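Work and Automation, Unit 4
Handout: The staff kitchen at Ciltomix

Read this before the seminar. It is short, and the questions at the end are the ones we shall be arguing over.

Last time we dealt with the Rullska warehouse, where the robots arrived by lorry and everyone noticed. Today's case is smaller. Ciltomix runs a catering business from a site with 511 staff, and its managers decided that clearing up the staff kitchens was a good first job for a robot arm. Their reasoning was that a kitchen is simple. Readers who have shared one may wish to pause here.

The work had belonged to a team of four kitchen porters. None of them had "clearing cups" in a job description. What they had was "general duties", a phrase that has covered a great deal of unpaid thinking over the years. A porter coming in at 7 a.m. knew whether a cup by the sink was finished with, or whether its owner had gone to answer the phone and would be back in a temper. The firm that set up the arm, Bodin, had to turn that sort of knowledge into rules. It began in simulation, where the crockery is cheap.
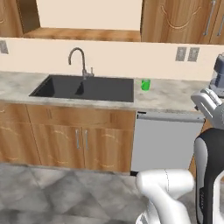

Fig. 2. Simulated kitchen with sink, dishwasher and a green cup on the worktop; robot arm and gripper at the right.

Note how tidy it is. One cup, and plenty of clear worktop next to it. The porters were shown scenes like this at an early meeting and asked for comments. Their first was that they would like to work there.

Their second was more useful. They listed 15 things they met most mornings which the simulation left out, among them cutlery standing in mugs, tea towels over everything, and notes reading "DO NOT MOVE". Bodin added most of these. The notes took longest – a robot can be taught to read one, but deciding whether it still applies is office politics.

What changed for the porters? Two moved to stock control, on the same pay. The other two stayed on as "kitchen supervisors", a promotion in title that came with a tablet and no more money. They now spend part of each shift putting cups where the arm can get at them. Atton (chapter 2 on your reading list) calls this "tidying for the machine" and argues that it should be costed like any other task. Ciltomix does not cost it. On paper, the arm clears the kitchen by itself.

For the seminar, please think about:

Who knew how the job was done, and at what stage were they asked?
If a supervisor moves a cup so that the robot can pick it up, whose work is it?
Would you have taken the tablet?

Bring your notes on Rullska as well, as we shall compare the two.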